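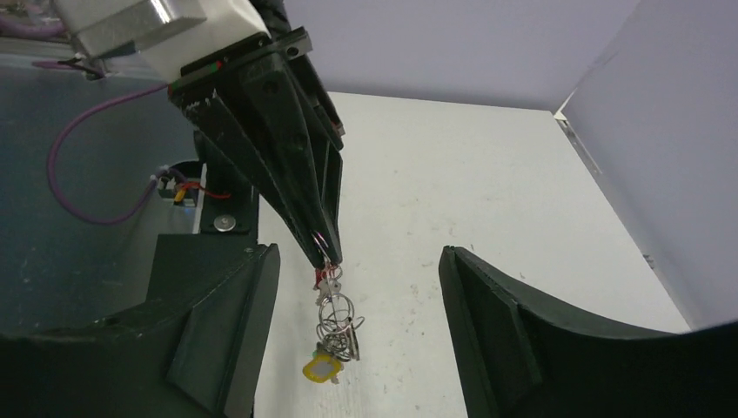 Rhea Saludo did not believe the house in Belmonte had a ghost, and she told the agent so before he got the door open.

"The last tenants left after 9 weeks," he said. "The ones before that, six."

"Was the rent this high for them too?"

He let that go by. Inside it smelled of old carpet. He showed her the stairs where people heard walking, and she put her weight on the third step and it groaned like a cow.

"There's your walking," she said.

"They heard it from the kitchen. With everyone in the kitchen."

"Wood moves at night. My mother's place in Posaner did it all May."

She signed anyway. It was close to work and the tub was big. The first week she slept fine. The second week she woke at 3 and lay listening to the stairs, one step and then the next, thirteen of them, going up. Wood, she told herself. Cooling from the bottom, probably. She had never looked into whether it did that.

In the morning she called the agent.

"I want money off," she said. "For the noise."

"So you think there's something there?"

"I think there's a bad staircase."

He offered her six percent. She asked for nine, and while he was thinking it over, the third step groaned.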